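Mandus Library lets 1,000 overdue books off the hook
26th July
By Ritu Shakya

Mandus Library has scrapped late fees, ending a long war with its own borrowers that the library was, by most measures, losing.

From today, anyone holding an overdue item can bring it back and walk out owing nothing. The catalogue lists 1,000 items as late, 88 of them cookbooks, which may explain the standard of the returned ones.

"We were spending more on reminder letters than we collected in coins," said head librarian Helju Pärn. "One borrower wrote back to correct our grammar. He kept the book."

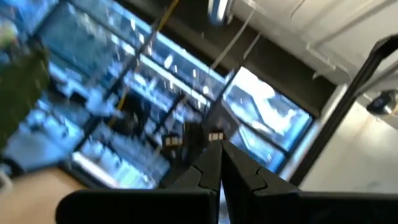

The change follows a trial that began in January at the Hyvönen Street branch, where 200 items came home. Several had been listed as lost, and a guide to decluttering had been replaced by its borrower and then found behind a couch.

Items kept longer than 4 months will still be billed at replacement cost – the library is forgiving, but it would like its atlas back. Borrowers who have already paid for a lost item and since found it may keep it, with the library's congratulations.

The after-hours chute on Drurkus Lane is open all night for those who would prefer not to make eye contact.

Media enquiries: Lalit Pathak, Mandus Library.

Comments

Shivam Uniyal
Does this cover DVDs? Asking for my brother.

Yeshi Woldegiorgis
Paid my fine last week. Typical.

Shivam Uniyal
It does cover DVDs, I rang. He's thrilled.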